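Lidier Rule

The Lidier Rule is a handling guideline for two-finger robot grippers working with small household and retail goods. It sets limits on approach, contact and release when objects with linings, lids or light metal fittings share a work surface. The rule was drafted by Yvette Lavoie and Danylo Tkachuk at Sadowski and published on April 23, 2019.

Scope

The rule covers parallel and angular grippers with textured pads, used on fixed tables. It does not cover suction tools or food handling. Objects over 600 grams fall under a separate section on two-point lifting.

Approach and contact

A gripper must come to a full stop above the object before the fingers close. Clasps, hinges and pull handles are classed as fittings. A fitting may be used to open a part but may not carry the weight of the whole object. Drawers and trays are lifted by their side walls.
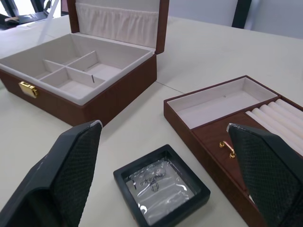
Containers with fabric linings are gripped on the outside only, and a raised lid is treated as a separate moving part. Items under plastic film are held by the rim, with closing force set to no more than 70 percent of the value used for bare rigid boxes. A gap of 51 millimeters is kept between neighboring objects where the task allows it.

Pad inspection

Pads are checked at the start of each shift. Wear at the fingertip is recorded, and a pad is replaced when its pattern can no longer be felt across the full contact area.

Adoption

Irkemov adopted the rule in September of the same year. Fedimthorpe uses a modified version with a six-millimeter limit on fingertip overlap.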